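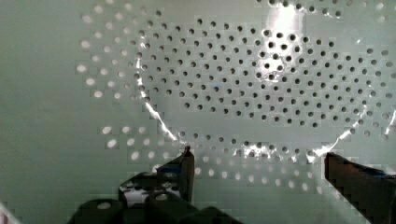

Relatório de progresso: cozinha de brincar Mokus

Olá, Lavanya! Prometi notícias em março e ainda vou a tempo, embora por pouco. Segue o ponto da situação do projeto, escrito à minha maneira (os mapas de despesa vão à parte, na folha que a Gounder nos pede sempre).

O que já está feito

A lista de peças está praticamente fechada. Na candidatura falávamos em 25 peças por conjunto e ficámos em 23, porque tirámos duas facas de brincar que não convenceram ninguém na equipa. De resto, mantivemos a ideia inicial: comida que as crianças reconhecem de casa, loiça leve em cores claras e algumas coisas de cozinha "a sério" pelo meio, para dar vontade de mexer. Gosto muito do resultado, confesso!

A mesa branca também ficou escolhida. Experimentámos primeiro uma de tampo escuro e as peças perdiam-se todas lá em cima. Com o branco, até o prato lilás se vê bem do outro lado da sala.
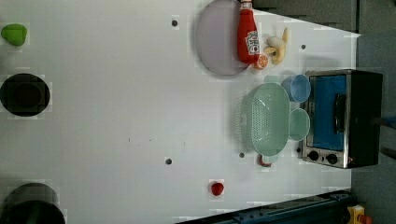

Peças da Mokus na mesa branca: loiça, escorredor, fruta e ketchup.

O escorredor verde-menta foi a peça que nos deu mais conversa. A Etoler tinha proposto um modelo liso, sem furos, mais barato e mais fácil de lavar, e eu bati o pé. Um escorredor sem furos é uma taça! Os furos são metade da graça: as crianças espreitam por eles, metem lá os dedos, fingem que escorrem a massa vezes sem conta. Acabámos por ficar com o furado e por pedir à Etoler um desconto na loiça, que aceitaram sem grande drama.
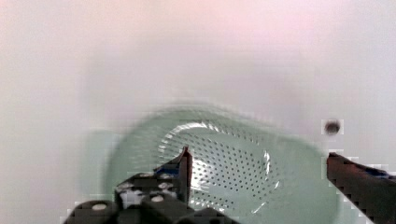 Lavanya Murthy comentou, na primeira versão deste relatório, que concorda com os furos mas quer saber quem os vai limpar, e pediu que a rotina de lavagem ficasse escrita antes da entrega aos centros. Tem toda a razão. Já há um rascunho de uma página (água morna, escova macia, secar virado para baixo) e envio-o com o próximo relatório.

Dinheiro

Gastámos até agora 3.372 euros, quase tudo em loiça e comida de brincar. O transporte da Jekham ainda não está incluído porque a fatura não chegou, e já lhes liguei duas vezes. Conto com mais 100 euros para caixas de arrumação com tampa, que não estavam previstas e fazem mesmo falta: sem elas, a fruta acaba toda no fundo do mesmo saco.

O que está a correr menos bem

A arrumação, precisamente. Montar a mesa é rápido e divertido, desmontar é outra história, e

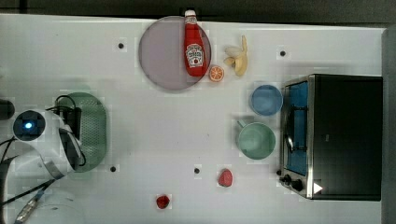
ainda não encontrei uma ordem que funcione com crianças pequenas. Tentei separar por cores, depois por tamanho, e agora estou a experimentar por "refeição": pequeno-almoço numa caixa, almoço noutra. A banana tanto vai parar a uma como à outra, paciência.

Falta-nos ainda a folha de apoio para as educadoras, com sugestões de brincadeiras curtas. Tenho seis escritas e queria chegar às dez. Se aí na Gounder alguém tiver ideias, mandem, que eu aproveito tudo!

Próximos passos: fechar as caixas, receber a fatura da Jekham e marcar a primeira visita a um centro, de preferência às 10 da manhã, quando ainda estão todos bem-dispostos.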